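Wutent Teaching Station: Set-Up and Operation Guide
Section 3. Recording a Push Demonstration by Remote Control

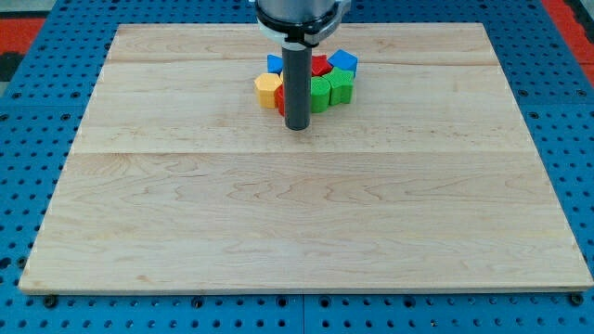
3.1 Scope

This section covers recording demonstrations in which the operator moves the arm from the remote console and the arm moves parts by contact only. Hand guiding is covered in Section 4. Push demonstrations use the rod tool and have no grasp channel, so the console trigger is disabled while the push profile is loaded. The profile assumes a flat work board on the perforated table, with the rod hanging straight down and its rounded end just above the wood. Mixed block sets are allowed. A tight pile of red, blue, green and yellow blocks at the far side of the board, with the rod in among them and the wood in front left open, is a valid layout for both the gather task and the separate task. The recorder stores which of the two was selected, and the selection cannot be edited later.

3.2 Before you start

Complete Section 2 (power, network, emergency stop test). The station must show READY on the console status line. If it shows READY/LIMITED, the joint limits have not been loaded and recording is locked.

You will need:
Rod tool, installed and torqued as described in 2.6
Work board, fastened to the table
Block set for the task
Remote console with the Wonby control software running

CAUTION: Keep hands off the board whenever the console shows LIVE. The contact limit protects the tool and the board. It is not rated as a personal safety function.

3.3 Setting the board height

The board height must be set again each time the board is removed, turned over or replaced. Wood boards move with the seasons. A height that was correct in December should not be trusted in June.

1. Clear all blocks from the board.
2. On the console, select Setup, then Surface, then New.
3. Move the tool over the first corner marker shown on the console map.
4. Press and hold DOWN. The arm descends at creep speed and stops on contact.
5. Press STORE. The arm lifts 50 mm.
6. Repeat for the remaining corner markers.
7. Touch off once more on each side of every seam between planks. Do not touch off on the seam itself.
8. Select Fit. If the console reports a residual above the limit, check the board fasteners and start again from step 2.

NOTE: The travel height is calculated from the fitted plane plus 3 mm. Do not lower it to catch thin parts. Use taller parts.

3.4 Loading the push profile

1. Select Profiles, then Push.
2. Confirm that the tool field reads ROD. If it reads anything else, stop and repeat 2.6.
3. Confirm that vertical motion is locked at travel height. The console shows a closed padlock next to Z.
4. Set the hand scale. New operators should use 0.5. At this setting, moving the controller a given distance moves the rod half that distance.
5. Enter the operator ID and the task number. The gather task is 3321. Task numbers for customer sites are listed in the Martens configuration sheet supplied with the station.

Wrist rotation is ignored in this profile. The rod is treated as a round tool, so turning the controller has no effect on the push.

3.5 Recording

1. Place the blocks by hand while the console shows IDLE.
2. Step back and press ARM. The status changes to LIVE.
3. Press RECORD. Wait for the tone before moving.
4. Bring the rod to the first block from the side opposite the direction of the push. Approach slowly.
5. Push in one continuous motion. If the block starts to rotate around the rod, stop, back away and approach again closer to the center of the face.
6. When the goal is reached, move the rod clear of the blocks. If it is enclosed by them, press LIFT and wait for the arm to reach the safe height.
7. Press END.
8. Select Keep, Keep with Fault or Discard.

A typical gather demonstration takes roughly 14 seconds per block at a hand scale of 0.5. Slower demonstrations are acceptable. Pauses longer than the idle limit are trimmed automatically.

NOTE: Corrections are useful training data. Do not discard a run because a block had to be pushed twice. Discard it if a block left the board, if anyone touched the blocks during recording, or if the wrong task number was entered.

CAUTION: LIFT raises the tool vertically. A block wedged against the collar or leaning on the rod may be dragged or dropped. Wait until all parts are still before pressing END.

3.6 Faults during recording

CONTACT HIGH: The side load on the rod exceeded the limit. Usual causes are a block jammed against another block or a rod touching the board. Press LIFT, then END, and save as Keep with Fault. If the fault occurs with no block in contact, repeat 3.3.

LINK SLOW: The delay between console and arm is too long for recording. The arm holds position. Motion resumes only after the controller is released and gripped again.

EDGE: The rod has reached the boundary of the fitted surface. Push in the opposite direction to clear it. The boundary cannot be overridden in LIVE.

3.7 Revision record

05/06/2026. Steps 7 and 8 added to 3.3 following the Felham installation. LIFT caution added to 3.5. Prepared by Sumeya Mersha, checked by Béla Vincze.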